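Setting up the fingers on the insertion cell

Gevel notes, last revised 9 May 2023 by Adelino Cunha

These steps cover the gripper on the block insertion cell. Go through them after any change of contact pads, after a finger has been off for any reason, and whenever the cell starts missing insertions it used to make. Allow 31 minutes if you have the tools laid out.

You need a hex key set, a clean lint-free cloth, isopropyl alcohol, a small square and the green board with its purple block. Load the program called Piler and leave the arm in manual mode at low speed throughout.

1. Clear the floor of the enclosure and wipe it down. Set the green board in its usual place and press on each corner. If it rocks, there is grit under it.

2. Wipe both contact pads. Look for a shiny strip along one side, which means the finger has been meeting the block at an angle. Change pads as a pair.

3. Snug the finger bolts by hand, but leave final tightening for step 6.

4. Pick up the block and bring it over the board, toward the back right. Lower it in small jogs until its lower end is at the surface or just clear of it.

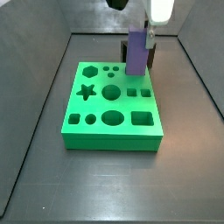
Stop there and hold the position for the next two steps. Don't open the fingers with the arm parked over the board, or the block will drop and you'll have to start over.

5. Go to the wrist camera view and zoom in on the grip. Check that the pads sit flat on the faces of the block, near the top. Then look at the bottom edge and note any lean. A small tilt is common at this stage and is taken out in step 6.
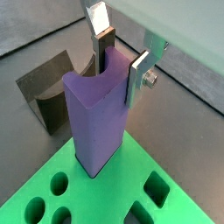
Wrist camera view of the grip, block slightly tilted over the green board.

6. Put the square on the board beside the block. Ease the finger bolts a quarter turn, bring the block upright against the square, and tighten again a little at a time, going from one finger to the other. Recheck the camera view when you are done.

7. Raise the arm, set the block down on the enclosure floor, and pick it up again. Repeat 3 times. If the lean comes back, the bolts are slipping or a pad is badly seated, so go back to step 2.

8. Save the pose under a new name. Ga-eun Hyun keeps the old poses on the Skiko drive and they should not be overwritten.

If the block still leans after 2 full passes, stop adjusting and check the finger mounts for play. Replacement pads are part 482 on the Magalhães order sheet.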